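Planning and Budget for the Second Bin-Picking Cell
Project report, Applied Automation course
Group: Stefaniia Zhuravel, Valquíria Bastos, Eduardo Lagman
Advisor: Angelica Cruzado

1. Purpose of the project

Our group was asked to prepare an equipment plan for a second bin-picking cell in the Esham laboratory. The plan does not include a new robot arm. The department will move one from the welding room in June, with its controller, so our task was everything that must stand near the arm, be mounted on it, or be consumed by it. The limit given to us was 500 dollars for small equipment. The gripper and the camera are paid from a different account and we treat them only in section 4.

2. What we learned from the present cell

Before asking for any prices, we spent several afternoons with the first cell and wrote down what is used, what is worn and what people borrow from other tables. This was more useful to us than the old purchase list, because the old list contains many items that we could not find anywhere in the room.

The bin is the part that suffers most. It is a gray open bin with sloping walls, and the inside is scratched and scuffed, with one worn patch on the bright surface at the back. For grasping this is not a problem, but the color of the bottom is no longer even, and Shiela Aquino, who writes the vision software, asked us to plan a replacement bin for each semester. We agreed with her and put two bins in the budget.

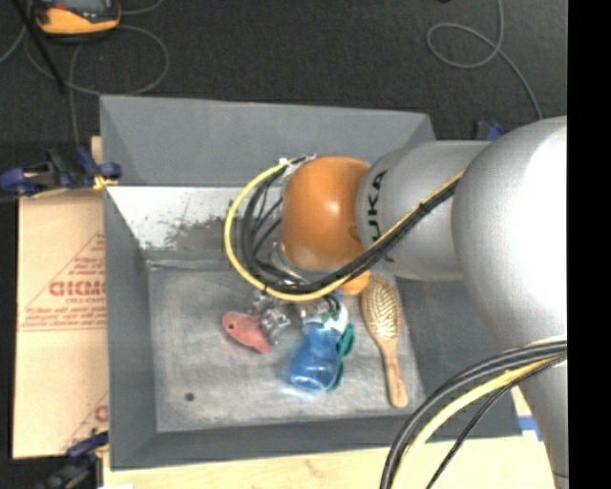 Holding the bin in place was the second question. We compared a bolted frame with ordinary hand clamps. The frame is more exact, but it must be made in the workshop and the waiting time was 19 working days when we asked. Clamps can be moved in one minute if the bin must be changed. We chose clamps, and we recommend to buy one more than necessary, as they are often taken for gluing work.

The third question was the test objects. The present cell works with household things such as a hairbrush and a translucent blue bottle. We want to keep this kind of mixture in the second cell, so that results can be compared. Transparent objects are difficult for the depth camera and they should stay in the set for this reason — at first we wanted to remove them, but our advisor did not agree.

3. Budget

We asked for offers from two suppliers, Dodix and Maglaya. The prices of Dodix were lower for bins and clamps, but they deliver only full boxes. Maglaya sells single pieces and accepts the university order form. After comparing the total with shipping, we chose Maglaya for everything.

The list includes:
Two gray bins
Clamps, with one spare
Cable ties and a flexible cable sleeve
Blue tape
Household test objects
Shipping

The total is 495 dollars. The objects take 28 dollars of this sum, and they can be bought in any store if the delivery is late.

The cable sleeve was added after our first draft. In the present cell the cables make a wide loop at the wrist and are tied together with small ties. Eduardo measured how much length the wrist needs in its extreme positions, and the sleeve was chosen according to this measurement.

4. Open points

The gripper offer from Galteo did not arrive before the end of our project. Without it we cannot confirm the adapter plate, and the plate is not in our total. If it must be paid from the small equipment money, one of the two bins should be moved to the next semester.

We also did not plan a spare set of hoses. Valquíria will ask the welding room if the old set comes together with the arm.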